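A long thread on the Skolleck school closing vote, from a parent who has now sat through three of these meetings
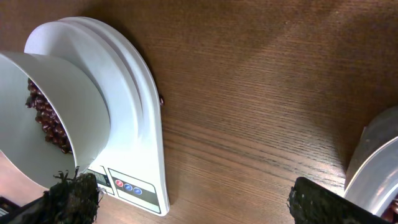
I've had a kid in the Skolleck district for nine years, so I'll admit up front that I'm not neutral. The board wants to close Botgate Elementary and send everyone over to Coman, and the vote is Tuesday. I've been reading the facilities report at the kitchen table in the evenings, after the dishes, and it is a slow read (the cost tables don't start until page 36!). The report gives every building a score, and I keep thinking of a digital kitchen scale with a white cup on it. You get a number, sure, but you have to know whether somebody took the weight of the cup out first. With Botgate, I don't think anybody did.

What I mean is this. Botgate's cost per student looks terrible next to Coman's. But Botgate also houses the district's speech therapy office and the preschool screening room, and the heat and lights for those get counted as if the elementary kids were using them. Those offices will need a home somewhere after a closing, and that home will have a heating bill too.

I asked about it at the second meeting and was told, very politely, that the costs were "allocated by building." I wrote that down and went home and read the page again, and yes, they are. That was my whole question!

Now, to be fair to the board, because I know a couple of them read this account: enrollment really is down. Botgate has 91 kids this September. When my oldest started there they had two full kindergarten rooms and a waiting list for the after-school program. I'm not pretending those years are coming back next fall, and I don't think a district should heat empty classrooms forever out of sentiment.

But the bus question has me up at night. Kids on the far side of Suta Road already get picked up before seven. Add the ride to Coman and some of them would be on the bus for close to an hour each way, and these are five- and six-year-olds. The report gives transportation one paragraph. It says routes "will be adjusted as needed." I would love to see a map, even a rough one drawn in pencil.

Someone replied to me last week saying the Coman parents are all for this, and I don't find that to be true. The ones I talk to at pickup are worried about class sizes, and they'd like to know where the music room goes when it becomes a second grade. Nobody over there asked for this either, and I wish we'd quit talking about it like one school against another.

There was another plan, by the way. It's in the appendix. Keep Botgate open for preschool through second grade, send the older ones to Coman, and share the art and gym teachers between the two buildings. It saves less money on paper, but it keeps the little ones close to home and it keeps the screening room where it is. It got maybe five minutes of discussion before they moved on to the roof.

So what I'm asking for is pretty small. Put the vote off for a month or two. Take the district offices out of Botgate's column and run the numbers again. Publish the bus routes. If the answer still comes out as closing, I'll be sad, and I'll probably cry at the last spring concert, but I'll stop posting about it.

The meeting is at 6:30 Tuesday evening in the Coman cafeteria. Public comment is first this time, and each speaker gets 3 minutes, so write it out and practice it once (I ran long last time and got cut off right before my good part). The sign-up sheet is usually on the table by the doors, and they take it away when the meeting starts.

If you can't come, you can send written comments to the district office until noon that day. Put "Botgate" in the subject line, and please say which neighborhood you're in. I'll be there early with a bag of pens and the appendix pages copied, if anyone wants a set.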